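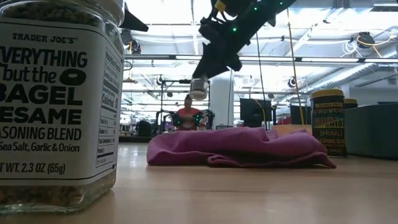 **Slide 1. What the Brisberg request covers.** The request is for bench-top arm cells at the Brisberg site, and the number on the cover page is wrong. It prices the arm and the gripper. It leaves out test stock, fixtures, lighting and spares. Start with test stock, the cheapest line and the one most often missing. The objects on this bench are a seasoning jar and another container with yellow lids, a 2.3 oz glass jar, a magenta cloth, and a small clear cylinder held in the gripper. Clear parts and soft parts each need their own line in the test plan. Pause here and let people look.

**Slide 2. Cost per cell.** Read the table left to right.

- Arm and controller: Drinex quote, valid through October
- Gripper: quoted separately, one set of fingers included
- Extra fingers: $161 a pair
- Test objects and consumables: $300 per cell per quarter
- Mounting, cable runs, lights: $3,000 per cell, one time

Finger pads are a wear item. Budget them as a consumable, under the same code as the test objects. Finance moved them to capital last year and every reorder needed a second signature.

**Slide 3. Quantity.** The plan asks for 10 cells. Do not defend 10 as a round number. It comes from floor space: power drops and walkway clearance set the limit before headcount does. If asked whether we can start with fewer, yes, but the Drinex volume price only applies to a single order. A split order loses it.

**Slide 4. Vendor comparison.** Two quotes, Drinex and Chae. Chae is lower on the arm and higher on service. Over three years they come out close enough that lead time decides it. Chae would not commit to a ship date in writing -- keep the wording exactly that neutral.

**Slide 5. Tracking the spend.** All purchases go through Billix. Each cell gets its own cost center, including shared items, which are split evenly. Expect a question on shared lighting. Answer: split evenly, same as the rest. Show the Billix screen only if someone asks; the login takes a while on the conference room network.

**Slide 6. Open items.**

- Spare gripper: one per site or one per row? Not decided.
- Service contract start date: delivery or acceptance. Push for acceptance.
- Glass containers in the test set: safety wants a tray under each bench. Tray cost is not in the table yet.

Comments on the draft are due Friday. Leave slide 2 up during questions.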